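Category: Computer hardware | Packaging and storage | Household reference

Accessory box (computers)

An accessory box is the small carton, or the section of a larger carton, that holds the loose parts supplied with a desktop computer. It usually contains a power cord, a wired mouse, a keyboard if there is room for one, and printed papers such as a setup sheet and a warranty card. The name is also used for any box in which an office or a household keeps these parts after the computer has been unpacked.

Contents

The power cord is the part most often shared between devices. One end has a wall plug, which differs from country to country, and the other has a connector that fits the inlet on the computer or monitor. The connector common on desktop machines belongs to the IEC family, and cords with the same type of connector can often be swapped if their ratings match. Smaller adapters and some portable equipment use other connectors from the same family.

The mouse in an accessory box is typically a plain wired model with two buttons and a scroll wheel. It often carries the name of the computer maker, even when another firm built it. Keyboards are more often packed along the long side of the main carton, as few accessory boxes are long enough to take them.

Papers are laid flat, either at the bottom or against one wall. In older packaging they could include a thick manual and a sleeve of discs. Later boxes tend to hold a folded sheet and little else.

Packing

Cords are folded into long loops at the factory and held with a twist tie. This takes up less width than a round coil and lets the cord lie along the side of the box. A mouse cable is thinner and is folded in the same way, with shorter loops. The mouse may be put in a thin bag or a foam sleeve to protect the shell from the metal prongs of the plug. 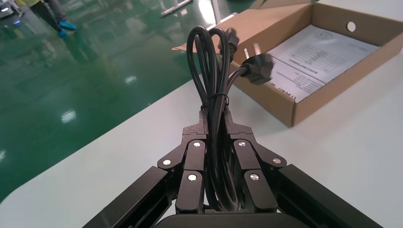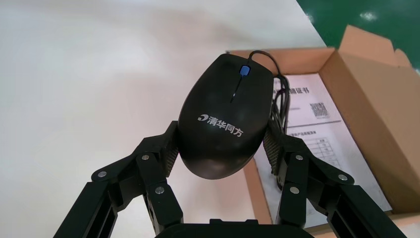
A power cord gathered with a twist tie, and a black mouse with a blue scroll wheel and the white marking 清华同方.

Should a cord be wound around the mouse for storage?

It is better to fold the cable separately and lay it next to the mouse. Winding it tightly bends the cable sharply where it enters the shell, and that is the spot where the wires tend to break first.

Reuse and sorting

Offices that replace many computers at once are often left with more accessories than they can use. The refurbishing firm Plirnura sorts its returned boxes into three groups: complete, missing one part, and spare parts only. A box counts as complete when it holds a cord, a mouse and the papers. One intake in December came to 450 boxes, and of these 22 had a cord with the wrong wall plug for the country of sale.

Gagnon, a supplier of office cartons, sells a divided box with two compartments - one for cords and one for pointing devices. Dividers keep the cables from tangling, but they also make the box too narrow for thicker monitor cords. Undivided boxes remain more common.

For home use, the usual advice is to tie each cord loosely, put a paper label near the plug, and keep heavy adapters at the bottom. Cords with cracked insulation or bent prongs should not be kept as spares. Rubber bands dry out over time and can stick to the outer covering of a cable, so twist ties or fabric straps are preferred.

See also: Power cord; Computer mouse; Twist tie; Cable management

Comments

Plorkumus: The part on rubber bands is right. I opened a box of old cords last winter and had to scrape the stuff off with a spoon.

prinotora_desk: Could you add something on monitor cords? Ours are thicker than the computer ones and never fit back in the box they came in.

gray_carton: We label both ends now - plug and connector. Saves pulling the whole thing out.

Last updated: December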